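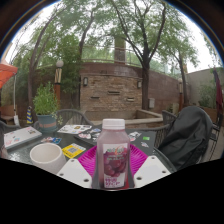
3. Tables left in use

3.1 What we mean by a table left in use

Most studies of outdoor tables look at them in one of two states. Either the table is clean, as in the catalog of the maker, or it is set for a meal. In our material both of these states are rare. The patio table is usually found in a third state, where food, drink, paper and personal things share the same surface. We call this a table left in use. The words do not say that people have gone away. They say only that no single activity explains all of the objects.

Figure 3. Patio table with a bottle of juice, a magenta plate, a laptop and printed matter. Dark round table top, metal chairs with dark woven mesh backs.

The table in Figure 3 is a good case for this. The grape juice and the bright plate belong to eating and drinking. The closed laptop belongs to work, or at least to something which people do sitting down for a longer time. The printed papers and the stickers belong to neither of these, and they take more places on the table than the other two groups. A white cup stands between the laptop and the plate, and we coded it with the drinking objects, although a cup can of course hold pens also.

3.2 Coding of the surfaces

The full collection has 700 photographs of tables in gardens, courtyards and patios. We removed those in which less than half of the table top was visible, and those in which the same table was already present with the same objects. After this step 535 photographs remained. Each of them was coded by two persons who did not see the codes of the other. When the codes were different, the two persons discussed the photograph with Declan Pomare until they agreed.

Every object on the table top received one of five codes: food and drink, vessel, paper, device, and clothing. The code for paper includes cards, stickers, sheets and booklets, also when the surface is plastic and not paper in the strict sense. We are aware that this is not elegant. In a first version we had a separate code for stickers, but the coders could not always decide from a photograph if a small flat thing was a sticker or a cut piece of paper, and the agreement between them was poor.

Clothing was coded only when it touched the table or hung on a chair that stood at the table. The black jacket in Figure 3 was therefore included. Jackets on a fence, on a bench or on the ground were not included, even if they were close.

3.3 Paper as the largest group

Paper was present in 342 of the 535 photographs. This surprised us. Paper is light, and outdoors it can be moved by wind or damaged by rain, so we expected people to keep it in a bag or under something heavy. We did find papers under cups, plates and phones, but we also found many which had no weight on them.

Stickers are a special case inside this group. They are small, they are given in sets, and people like to look through them before they choose one. For this reason they are spread over the table and not kept in a pile. In Figure 3 we can see several separate places with stickers: a cluster in white, red and blue beside the printed papers, a small group in blue, pink and white near the yellow card, and single pieces and a sheet on the right side of the table. The laptop itself is covered with colorful stickers. We do not claim that the stickers on the laptop came from this table, but the two things together show that a sticker can be an object on a surface and later a part of the surface. Our coding system has no good way to express this. Stickers already fixed to a device were counted as part of the device.

The yellow card carries a black square pattern that resembles a QR code. Cards of this type were a difficulty for the coders. Some of them are made to stay on the table, as a menu or as a number for ordering, and others are given to a person to take home. From the photograph alone the two kinds can't be separated. We decided to code all of them as paper and to add the mark "purpose open".

3.4 The round table top

The form of the table had an influence on how the groups were placed. On rectangular tables the things of one person often form a zone in front of one chair, with a free strip between this zone and the next one. On round tables such zones were much less clear. The middle can be reached from every chair, so it is used by all, and the free space is found in irregular pieces near the border.

We illustrate this with the two table models that appear most often in the collection, the Usier and the Fiadzo. Both are sold in a round and in a rectangular version of similar area. We selected 50 photographs of these models, half with each form, and a coder tried to draw a line around the things of each person. For the rectangular tables this was mostly possible. For the round tables the coder gave up in the majority of cases and wrote "shared" on the sheet. The table in Figure 3 is not one of these models, but the same note would fit to it. It is possible to say that the laptop lies at the left border, but for the papers further back it is hard to say which chair they belong to.

3.5 Chairs and the things on them

A chair at the table is also a surface. The backs of chairs carried jackets, bags and scarves, and the seats carried bags and sometimes boxes. Mesh backs seem to be convenient for hanging a jacket when the top of the back is curved, but a smooth jacket can slide, and several of the jackets were bunched and not hanging straight. The glossy black jacket in Figure 3 is folded in this way.

A jacket on a chair is often read as a sign that the chair is taken. We tested this reading in a small way. In September we showed part of the photographs to visitors of the Trekanano garden and asked them on which chair they would sit down. Most visitors avoided the chairs with clothing. They avoided much less the chairs which had only paper in front of them, even when the paper was spread widely. A laptop in front of a chair had nearly the same effect as a jacket. The visitors were few and all came to the same place, so we report the direction of the answers and give no test of significance. A larger comparison, with the courtyard tables of the Dileo site, is described in Section 5.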